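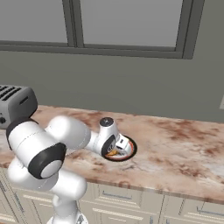
Chapter 11
Heat, Firing and Refractory Linings

A refractory is a material that keeps its shape and strength at temperatures that would melt or weaken ordinary building materials. Furnaces, kilns, boilers and ladles all depend on one. The idea of holding heat in a small space is an old and familiar one, and a gray toaster on a kitchen counter does it with thin walls because it runs for a few minutes at a time. A furnace that melts steel has a harder job. Its lining has to stand between the melt and the steel shell for weeks or months, and it has to do so while being heated, cooled, scraped, splashed and attacked by slag.

In Chapter 10 we looked at how clays and oxides are prepared and shaped. This chapter takes up what happens to them in service. By the end of it you should be able to read a lining drawing, name the layers, and say in general terms why each material was picked. You will also work through the heat flow calculation for a flat wall of two or more layers. The curved wall is left for Chapter 12.

11.1 What a lining has to do

A lining has two main jobs that pull in different directions. It must resist the contents of the furnace, and it must slow the loss of heat to the outside. Dense brick is good at the first job. It has few open pores, so slag and metal cannot soak in easily. But dense brick also conducts heat well. Light, porous brick is good at the second job, and it is quickly ruined if molten metal touches it.

For this reason most linings are built in layers. The layer that faces the heat is called the hot face or working lining. Behind it is the backup or safety lining, and behind that there is often a thin layer of insulating board or fiber against the shell. The working lining is expected to wear out. It is replaced on a schedule, while the backup may stay in place through several campaigns. A campaign is the period from one reline to the next.

Thickness matters, but only up to a point. Adding insulation behind the working lining lowers the temperature of the shell and saves fuel. It also raises the temperature inside the working lining, so that a greater depth of brick is hot enough to react with slag. A reline that adds board without checking this can shorten the campaign.

The Gitwood plant is used in several of the worked problems in this book. Its holding furnace was lined with dense high alumina brick backed by insulating firebrick. The first campaign ended after 157 heats. When the old lining was taken out, the hot face bricks at the slag line had lost almost 70 millimeters, while the bricks near the roof had hardly changed. The second lining used a better grade of brick at the slag line only, and a cheaper grade everywhere else. This is called zoning, and it is now common practice.
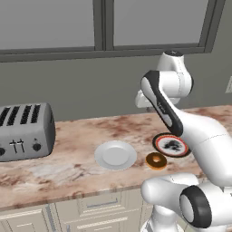
11.2 Common types of refractory

Refractories are usually grouped by their chemistry as acid, basic or neutral. The names come from the way the material behaves toward slag. A slag rich in lime will attack silica brick, so silica is called an acid refractory. Magnesia stands up well to lime slags and is called basic. Alumina falls between the two and is usually treated as neutral, although it will react with strong slags of either kind.

They are also grouped by form. Brick is pressed and fired before it is sold. Castables are mixed with water on site and poured behind a form, much like concrete. Ramming mixes are packed into place by hand or with an air hammer, and the first heating hardens them. Crucibles are shaped and fired as one piece, which leaves no joints for metal to get into.

Castables need the most care on first heating. Water is held in the pores and also in the cement itself. If the lining is heated too fast, steam builds up faster than it can escape, and pieces of the surface may burst off. The supplier's dryout schedule lists a rate of rise and a set of holds, and it should be followed even when the furnace is wanted back in a hurry. The schedule for the Skinex castable in Problem 11.4 is printed with the problem.

11.3 Heat flow through a flat wall

When a furnace has been running long enough for its temperatures to become steady, the same amount of heat passes through every layer of the wall each second. This fact makes the calculation simple. Each layer has a thermal resistance equal to its thickness divided by its conductivity. The resistances are added together, and the total temperature drop is divided by that sum to give the heat flow per unit of area.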